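08/01/2023 -- caderno, domingo

Continuei com a base de dados dos jogadores universitários de Jedgate (futebol americano e beisebol, antes da guerra). O ficheiro tem agora 2.209 linhas. Passei a manhã nas fichas onde a mesma pessoa aparece nos dois desportos, e encontrei 28 casos com a data de nascimento diferente. Em quase todos, o anuário diz um ano e o jornal diz o ano seguinte. Decidi guardar as duas datas em colunas separadas e não escolher ainda.

O programa Stotico lê bem as tabelas de resultados, mas confunde o 3 e o 8 nas páginas mais escuras. Corrigi à mão a época de primavera do clube Forby. Faltam cerca de 900 linhas desta série -- ficam para a semana.
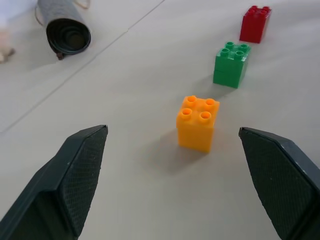
Bancada, peça laranja entre os dois dedos.

Uma dúvida que não consegui resolver: os receptores do Forby têm jogos contados também quando entraram só na última parte? O livro de Phromma conta, o anuário não conta. Por agora sigo o anuário, e marquei com asterisco os nomes onde a diferença é maior que um jogo.

Para fazer:
- pedir a digitalização nova das páginas escuras
- comparar uma amostra de 100 fichas com o livro de Phromma
- mudar "posição" para texto livre, porque há jogadores com três posições na mesma época
- cópia do ficheiro antes de mexer nas datas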